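I'd come to Kudcombe to see a robot work, and I mostly watched Concetta Caruso fuss over its fingers (which was much more fun!). She looks after the small black arm at Stikon, and every 2,000 cycles the white curved fingers get checked, swapped if they've worn, and squared up again by eye.

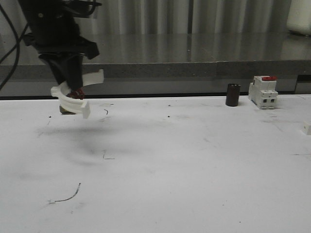 Ullia Magazine, Issue 70, page 9

She brings the gripper in low over the white table and stops, then crouches to look at the gap. Too high and it slips, too low and you've got another scuff on the tabletop. The dark cylinder and the breaker with the red switch wait at the back until she's happy. I had a go myself. It took me more than 2 tries and a coffee.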